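Fornomside's box library passes 300 loans

News | Town and villages | February

If you've moved house in Fornomside this winter, there's a fair chance your saucepans made the trip in somebody else's old boxes. The town's box library, which lends out used cardboard boxes free of charge, has just made its 300th loan, and it has done so in its first winter!

The idea is wonderfully plain. You go to the old ticket office beside the bus station, say how many rooms you're packing up, and leave with a flat stack of boxes and a roll of paper tape. When you've unpacked at the other end you flatten them again and bring them back. There's no deposit and no membership card, only a notebook on the counter where you write your name and the date you think you'll be done.

The 300th borrower was a couple moving from a flat above the Flineo bakery to a terrace at the top of Mill Brow (the steep end, poor things). They took 48 boxes, the biggest single loan so far, and the bakery sent a tray of currant buns round to the ticket office to mark the occasion. The buns did not last until lunch.

Marion Innes started the library after her own move last year, when she paid for new boxes, used them for one afternoon and then spent weeks walking round them in the hall.

"I put a card in the window at Matheson's asking if anyone wanted them," she said. "I had a phone call before I'd got home. Then the person who took them rang me up to ask who wanted them next, and I thought, well, we could just keep this going."

For the first month the whole stock lived in her spare room. The bus company then offered the ticket office, which had been shut up since the machines went in on the platforms, and Matheson, the ironmonger's on Market Street, gave the racking. Its staff also put by the sturdier boxes from their own deliveries, and that is where a good many of the heavy double-walled ones come from. Those are always the first to go, as anyone who has tried to carry encyclopaedias in a crisp box will understand.

Boxes are sorted into five sizes, marked on the side in wax crayon from one to five. Ones are for books, tins and anything else that weighs more than it looks. Twos and threes do for kitchens and toys. Fours are meant for bedding and coats, and fives, of which there are never enough, will take a lampshade or a duvet or, in one case this January, an entire Nativity set with the stable still in one piece.

The most charming part is what people write on them. Borrowers are asked to label with a strip of paper tape so it can be peeled off later, but plenty forget, and a box that has been round a few times builds up quite a history. One of the size threes currently reads KITCHEN, then LOFT (crossed out), then DAD'S RECORDS DO NOT STACK, then CHRISTMAS, then KITCHEN again. Another says simply MISC 2, and no trace of MISC 1 has ever been found.

"People ask for that one now," said Marion. "I've had to put it on a waiting list."

Not every borrower is moving house. The primary school took a load for its cardboard castle, and the operatic society has had boxes out twice for costumes. A man from Lower Fornomside borrowed a single size four to take a very elderly cat's favourite bed to his sister's, and brought it back the same evening with a thank-you note tucked inside.

Boxes do wear out, of course. Anything that has been damp, or has gone soft at the corners, is taken off the racks and offered to the allotments, where gardeners lay the cardboard flat under compost to keep the weeds down. The allotment holders are now so keen that they have started asking, very politely, whether certain boxes might not be looking a bit tired.

The library has also begun handing out a sheet of packing tips, gathered from borrowers and typed up by Marion. Among the best of them: pack the kettle last and carry it on your knee; fill the gaps round crockery with socks; tape the bottom seam twice, and then once across; and write the name of the room on the side of the box, as you won't be able to see the top once they're stacked. Somebody has added in pencil, "Do not pack the tape."

Word has travelled down the valley too. A group in Brusedow hopes to open a second box library in the spring, in a room behind the swimming baths, and the two would share stock so that anyone moving between the towns could pick up at one end and drop off at the other. That would save the return trip that puts some people off at present. The Brusedow group has been up to look at the racking and went home with the notebook system, the tips sheet and a starter bundle of size twos.

As for Fornomside, the wish list is short. More size fives would be very welcome, particularly the sort that fridges and washing machines are delivered in, and so would paper tape, old blankets and any clean packing paper. Boxes should be dry and flattened if you can manage it. If you can't, bring them as they are and somebody will do it for you, with some pleasure, judging by the stamping heard from the ticket office on a busy morning.

And if you have library boxes sitting in your own hall, please do have a look. The notebook shows a fair few still out from before Christmas. There are no fines and there will be no telling-off, but spring is the busy time for moving and every one of them will be wanted. The number on the side is how you'll know them.

The box library is at the old ticket office, Fornomside bus station. It opens at 10am and shuts when the 2.15pm bus to Brusedow leaves, as that's the one Marion catches.

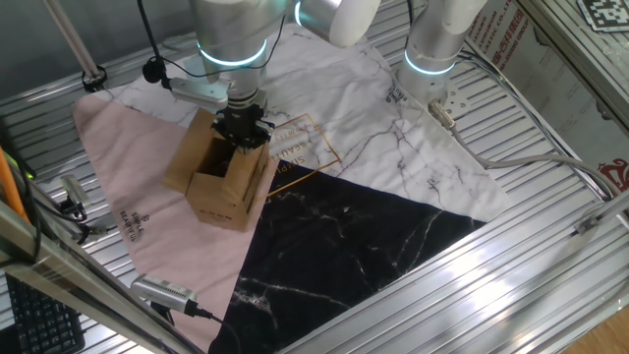 A cardboard box standing open, its top flaps folded outward.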